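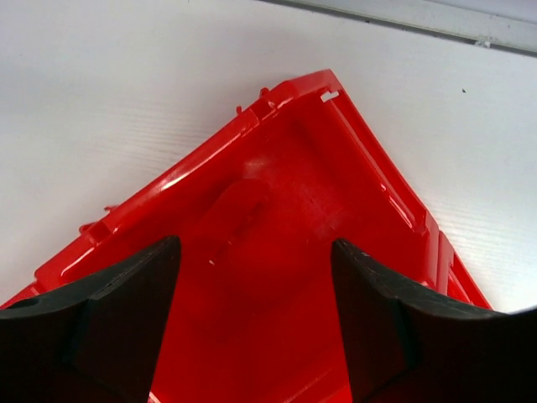
Do I need to soak my dried beans before they go in the ground? A few hours in plain water is plenty, and in warm soil I skip it and just plant them.

That's my answer to Doina, anyway, and I know half of this list is going to write in and tell me I'm wrong! Her message, for anyone who missed it:

> From: Doina Kneževič
> Date: March 12, 2019
>
> Hi all, I got a packet of the speckled pole beans at the Wakulthorpe swap and the label says "soak overnight." My neighbor says that rots them. Which is it? Also, how early is too early? I have 30 seeds and would hate to lose them.
>
> Doina

So, Doina, I've done it both ways. The year I left mine in a bowl overnight (okay, it was more like a night and most of the next day) they split and went slimy, and I got 5 plants out of the whole packet. Five! Since then it's breakfast to lunch, then straight outside.

As for when, I wait until May. Špela gets hers in sooner, but she's up against that brick wall on the south side and her dirt warms up way before mine does. If you're itching to start, do a few in paper cups on the windowsill and keep the rest back.

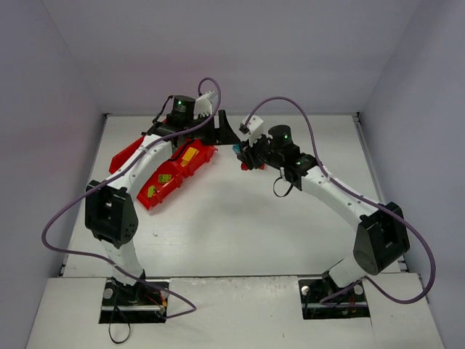

Red plastic on a white floor, between the two arms.

Oh, and poles go in BEFORE the seeds. I speared a lot of roots learning that one. Gorazd, do you still have those long hazel poles, and would you trade a few for garlic?

Marin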